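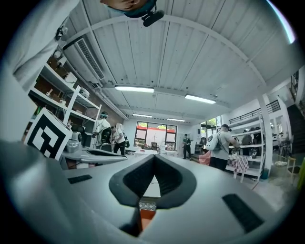 Grisel Consumer Desk

Read the new "streak-free" claims from Bestent so you don't have to. Short thread on cleaning labels and why I don't buy most of them.

1/ "Kills germs in seconds." Which germs, how many seconds? Turn the bottle over. Bestent's spray wants the surface to stay wet for 9 minutes. Who has ever done that to a kitchen counter?

2/ "Natural" on the front of a Welis bottle. I wrote and asked what it meant. Got a reply after 48 hours telling me it reflects their values. Okay.

3/ Marlene Paquette on our desk thinks I'm too hard on Welis and that the stuff smells nice. It does smell nice. Smell isn't cleaning.

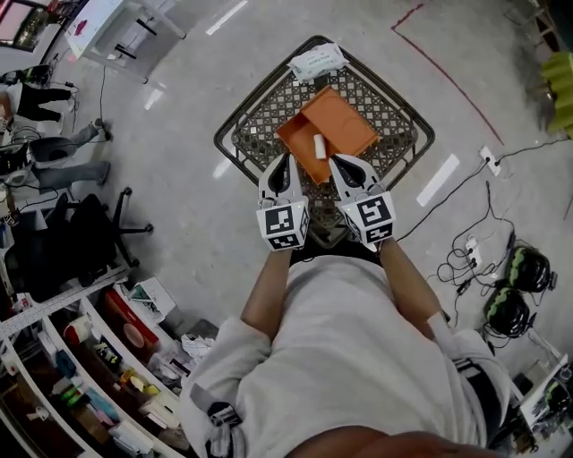 4/ Wipes are where I get really grumpy. You pay mostly for water and a plastic packet, and half the time the last few dry out before you reach them. A white packet with blue printing, like the one on the corner of that woven stool, tells me somebody picked a color that says "clean" – it says zero about what's inside.

5/ Rotich sells a "concentrated" refill. Same dose per bucket as the old one, 2 dollars more. I checked the July price list too and it isn't coming down.

6/ What I use: dish soap, warm water, an old rag. If a label can convince me otherwise, send it over. Still waiting on Bestent for their test data.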